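水箱盖上的东西

租房的第三年，我开始认真想一个问题：一套房子里最小的那间屋子，为什么总是设计得最敷衍。

我住在Mallircombe东边的一栋旧楼里，建筑面积41平方米，卫生间占了其中很小的一块。房东在合同附件里列了家具清单，床、桌子、衣柜、冰箱都有尺寸，卫生间那一栏只写了“齐全”。搬进去以后我才明白，“齐全”的意思是有马桶、有水池、有花洒，至于洗发水放在哪里、换下来的衣服放在哪里、手机放在哪里，合同没有写，设计的人也没有想。

于是东西都上了水箱盖。

我去过不少朋友家，几乎每一家都是这样。水箱盖是卫生间里少有的一块平面，高度在腰上下，伸手就能够到，所以卷纸、蜡烛、钥匙、看了一半的书、从海边带回来的纪念品，最后都会停在那里。有人在上面铺一块小毛巾，有人摆一盆绿萝。我见过的最整齐的一家，上面只有一只空碟子，主人说是用来放戒指的。

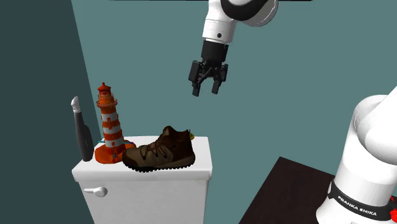
一、收纳不是生活习惯问题

讲居住的文章喜欢把杂乱归到住户头上。意思大概是：你买得太多，你不会扔，你应该每件东西问自己三遍要不要。我不同意这种说法，至少不同意把它用在小户型的卫生间上。

一个人每天要用牙刷、牙膏、洗面奶、毛巾、梳子、剃须刀或者棉片，还要有备用的卷纸和清洁剂。这些东西扔不掉。住在大房子里的人也用同样的东西，只是他们有镜柜，有洗手台下面的抽屉，有一面可以打钉子的墙。区别在于面积和设计，跟品格没有关系。

我做过一段时间的住宅杂志编辑，每期都要看样板间。样板间的卫生间从来不放备用卷纸。有一次我问开发商的人，纸放在哪儿，对方愣了一下，说可以放在外面的柜子里。外面的柜子在玄关，从马桶走过去要经过厨房。这套房子当年卖得很好，户型图上标着“紧凑高效”。

高效是对图纸来说的。住进去的人要自己买置物架，买吸盘挂钩，挂钩掉下来再买一次。卫生间潮气重，吸盘用不了多久，免打孔的胶在瓷砖缝上粘不牢，租客又不能打孔。网上这一类商品多得看不完，说明这件事在设计的时候没有做完，留给了后来的人。

还有一个细节，很少有人在看房时留意，就是卫生间的门往哪边开。往里开的门会扫掉一大块地面，那块地面什么都不能放。我现在住的这套就是往里开，门后本来可以立一个窄柜，但是门一推就会撞上。我问过房东能不能改成推拉门，他说可以，费用由我出，退租的时候再由我恢复原样。我算了算，没有改。

二、标准写了什么，没有写什么

Famwood去年六月公布了一份小户型改造的征求意见稿，打算在2037年以前把老城区的旧公寓翻修一遍，第二阶段一直排到2044年。我把全文读完了。管道、防水、通风、防滑都写得很细，地漏的位置有专门一节。关于储物，只有一句：“鼓励结合实际情况设置收纳空间。”

“鼓励”这两个字在标准里等于没有。施工单位按照必须做的项目报价，鼓励的项目要加钱，加钱就会被划掉。我理解写标准的人有难处，条文越多，造价越高，能翻修的户数就越少。但是一块嵌在墙里的搁板花不了多少钱，在墙体还没有封上的时候做，比住户搬进来以后再做便宜得多。

我给他们提了11条意见，其中最短的一条是：请规定每个卫生间至少有一块不属于洁具的平面。水箱盖不算，水池边沿不算，洗衣机顶也不算。

提这一条的时候我犹豫过，担心显得太琐碎。后来想到，规范里有许多条文本来就是琐碎的。插座离地多高，扶手多粗，门槛能不能有，这些都是先有人觉得不方便，说出来，再有人写进去。老年人的扶手在很多年以前也被认为是各家自己的事。

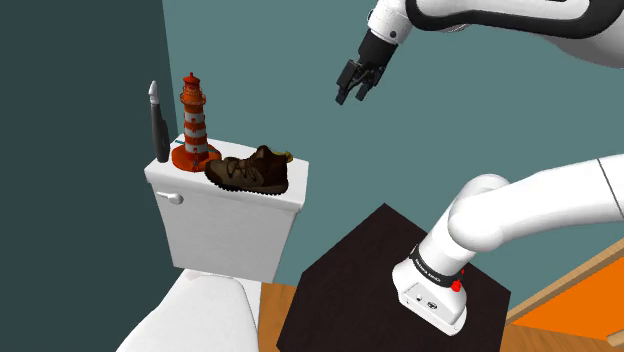
反对的意见我也听过一些。有一种说，卫生间就应该空，东西越少越好打扫，给了平面就会堆满。这话有一半是对的。平面确实会堆满，我家的窗台就是这样。可是没有平面，东西并不会消失，只会堆到更不合适的地方去。放在水箱盖上的东西，修水箱的时候要全部搬走；放在水池边沿的，一不小心就掉进水池；放在地上的会受潮，打扫起来更麻烦。

另一种意见来自做设计的人。他们说，水箱盖本来就可以做成置物面，有的产品甚至把洗手池做在水箱上，冲水之前先洗手，省水也省地方。我在一家叫Stodel的小旅馆里用过这种，想法不错，用起来要侧着身子，腰不好的人会很吃力。旅馆住一晚无所谓，家里每天要用许多次。再说，水箱盖的用处是盖住水箱。里面的浮球、进水阀迟早要修，盖子就应该随时能掀开。把它当成桌面来设计，修理的人和住的人都不方便。

还有人说现在流行壁挂马桶，水箱藏进墙里，问题就没有了。确实，水箱没有了，那块平面也没有了。我有个亲戚装修时选了这种，搬进去一个月以后在马桶旁边放了一只凳子，凳子上是卷纸和一本杂志。要是包水箱的矮墙上能留出一条台面，情况会好很多，可是不少人家为了好看把墙一直砌到了顶。

三、一件小事的重量

写到这里，可能有人会觉得，住房的问题那么多，租金、隔音、采光，哪一件都比搁板重要。我同意。租金涨一次，抵得过一百块搁板。

但是租金是我说了不算的，采光也是，楼与楼之间的距离在几十年前就定了。我能说得上话的，恰好是这些小事。征求意见稿开放了邮箱，我就写了邮件。对方回复说已收到，会在修订时参考。有没有用，要等定稿出来才知道。

小事还有一个特点，它每天都会发生。早上赶着出门，眼镜没有地方放，搁在水池边上，溅了水，擦一遍再戴。晚上洗澡，换洗的衣服搭在门把手上，掉下来，捡起来重新搭。每一次都只耽误几秒钟，不值得向谁抱怨，所以也就一直没有人记录。住房调查问的是面积够不够、有没有漏水、满意不满意，从来没有问过你的眼镜放在哪里。

我母亲住的老房子是单位分的，卫生间更小，转身都要小心。可是那间屋子的墙上有一个凹进去的方洞，贴着和墙面一样的瓷砖，肥皂、刷子、一只搪瓷杯都在里面。小时候我以为所有的卫生间都有这样的洞，后来搬过几次家，再也没有见到过。我问母亲那是谁做的，她说是当年的泥瓦工顺手留的，图纸上没有，隔壁那户也没有。
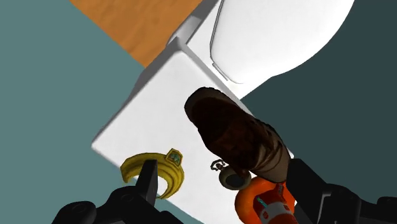 四、几条具体的建议

空谈没有意思，我把寄给Famwood的意见里比较重要的几条抄在后面，措辞比原文简单一些。

翻修时凡是要拆砌的隔墙，在花洒一侧和马桶一侧各留一个壁龛，深度以放得下一瓶普通洗发水为准。承重墙和有管线的墙不做要求。

马桶旁边的墙面预埋一块加固板，外面照常贴砖，在验收图上标明位置。以后住户想装架子或者扶手，知道可以在哪里打孔。

出租的房子应当在合同里写明哪几面墙允许打孔，打了以后退租时怎么处理。现在大部分合同一律禁止，结果是租客用胶粘，撕下来的时候连瓷砖釉面一起伤了，双方都吃亏。

户型图上把备用物品的位置画出来。厨房的图会画冰箱，卧室的图会画床，卫生间的图也可以画一卷纸。画图的人画到这里，自然会想一想它应该在哪里。

门的开启方向应当作为一项单独列出来审查。小于一定面积的卫生间，优先用外开门或者推拉门，具体数值由懂规范的人来定，我不在行。

一家做住宅改造的工作室Um已经在几套样板房里试着留壁龛，我去看过其中一套，龛的下沿做了一点坡度，水会自己流出来。我站在里面试了试，手往右边一伸就能拿到东西，不用弯腰，也不用转身。唯一的缺点是灯装在门口，龛里比较暗，找黑色瓶子要看一会儿。我把灯的位置也写成了一条意见，补在邮件的最后。

2022年2月17日，写于Mallircombe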